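So I did the budget for the second arm this month, and yes, I put it off until August like I put off everything with a spreadsheet in it. Maiara gave me a cap and I went over it by lunch. The arm itself is the easy line! It's the little stuff - cables, brackets, spare fingers - that eats you alive.

Cloth is still the job I'm buying for. If a setup can't deal with a floppy bit of fabric, I don't want to pay for it.
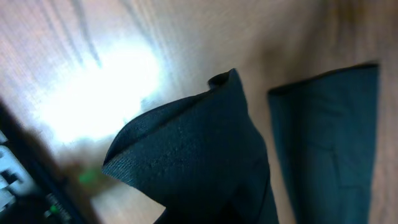

Dark teal cloth, folded up to a point on the wood.

I had two quotes, one from Hiseck and one from Kekovby. Kekovby wanted 2,111 for the gripper upgrade, plus 71 for each pair of replacement fingers (ouch). Hiseck was cheaper but with a 13 week wait, and I'm not good at waiting. 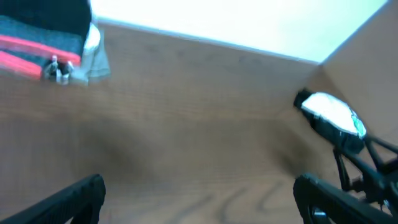 Both black fingers spread, with the bag at the back of the table.

Emerson says to hold back 40 percent of whatever I think I need for wiring and mounts. I laughed, then I added up last year's receipts and stopped laughing. I'd also forgotten lighting completely - glare on a shiny table is a pain, and a decent diffuser isn't free either.

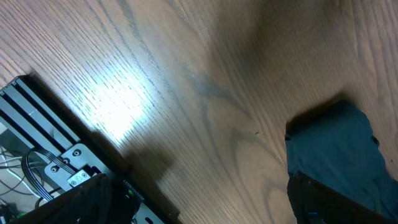

Anyway, I'm leaning toward Kekovby with two spare pairs and putting the diffuser on next quarter's list. If you've ordered from either of them, tell me how the shipping went, I'd love to know before I hit send on this thing.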